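About the Reltevmont School of Table and Household Service
Posted in: Our School / Who We Are
June - by the School Office

The Reltevmont School of Table and Household Service offers practical instruction in the care, preparation and presentation of food in the home. It was founded by the Delić family as an evening class in fruit preserving and has since grown into a school with day and evening courses, its own kitchens and a small library of household books. The school occupies two floors of the former Vurnier seed warehouse in Brurkavis.

Our courses are open to adults of all levels. Many of our students are preparing for work in guest houses, care homes and private households; others attend for their own interest. No previous qualification is required for the Foundation Certificate, which is taught over 9 weeks.

The fruit table

Each Foundation student begins at the fruit table. The work is modest in appearance, but it introduces habits on which the later units depend: handling without bruising, sorting by kind and condition, and setting out a table so that guests may help themselves with ease. Citrus, apples and pears are the usual subjects, together with pomelo, which is peeled and divided by hand.
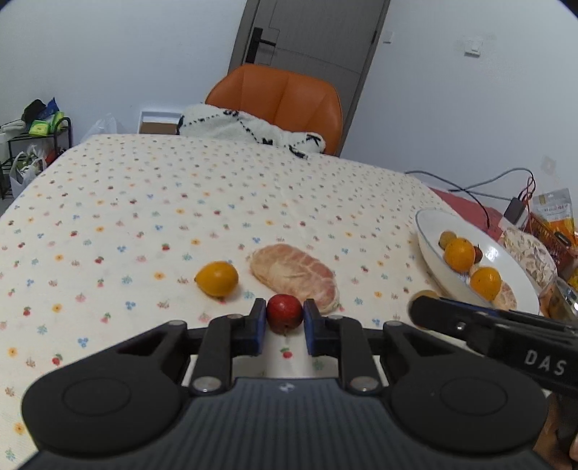 Students are taught to lift small, soft-skinned fruit with light and even pressure, and to set it down without rolling it. Peeled segments are kept apart from whole fruit wherever the size of the table allows, and bowls are placed within reach of a seated guest. Tutors assess this work at the table itself. There is no written paper for the unit.

The school has always preferred patterned household cloths to plain white linen for teaching. Most of our students will serve in dining rooms where such cloths are in daily use, and an arrangement must be judged against the cloth on which it will stand. The linen store is maintained by the second-term students as part of the Laundry and Mending unit.

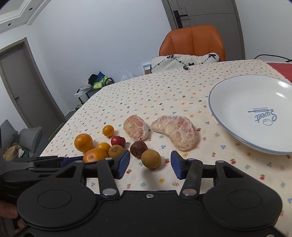
Pears receive particular attention in the course. Russet and brown-skinned varieties are often misjudged by beginners, who take a dull or speckled skin for a sign of age. Students learn to examine the stem and the flesh around it before deciding whether a pear should go to the table, to the kitchen or to the preserving pan - a decision they are expected to explain to the tutor.

Facilities and library

The school has 2 teaching kitchens, a dining room and a cold store. The library holds 800 volumes on cookery, housekeeping and fruit growing, and may be consulted by members of the public on Wednesday afternoons. Books may not be taken into the kitchens.

Admissions

Since its foundation the school has awarded 3055 certificates. Applications for the Foundation Certificate are accepted throughout the year and should be made in writing to the School Office. Applicants are invited to visit before enrolling - visits last one hour and include time in the dining room while a class is in progress.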